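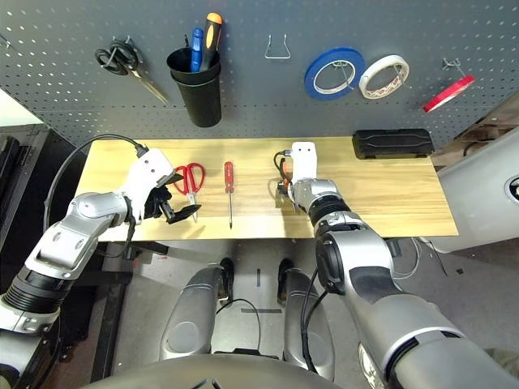 Automation > Purchasing > Two-arm bench robots

Budgeting for a two-arm bench robot is the work of estimating what a shop will spend to have a robot pick up, sort and put away hand tools. Price lists usually cover the arms and grippers. Tape, scissors, screwdrivers, pegboard and bench space are left to the buyer, as are the hours spent teaching the robot where each of them goes.

Vendor figures deserve caution. The Noremo planning sheet allows 5 days for setup. A small shop in Flosevthorpe logged 1,554 practice picks before it trusted the machine with scissors, and its sheet had no line for that labor. Claims of payback within a year tend to assume two full shifts, a workload few benches have.

Wear parts

Gripper fingers pick up scuffs and scratches at the tips. Truseo advises checking them every 500 hours but does not say what amount of wear calls for a new pair. Buyers should ask for that limit in writing, along with the price of spares.
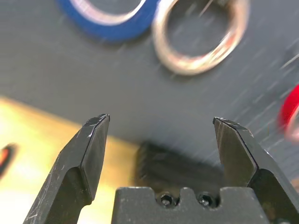
Comments

Ludivine Tessier
We put spare fingers in the first-year budget and the Carré quote still left out cables. Ask about cables.

Hugo Vidal
Seven months in, and I still can't find the savings. Rent one first if they'll let you.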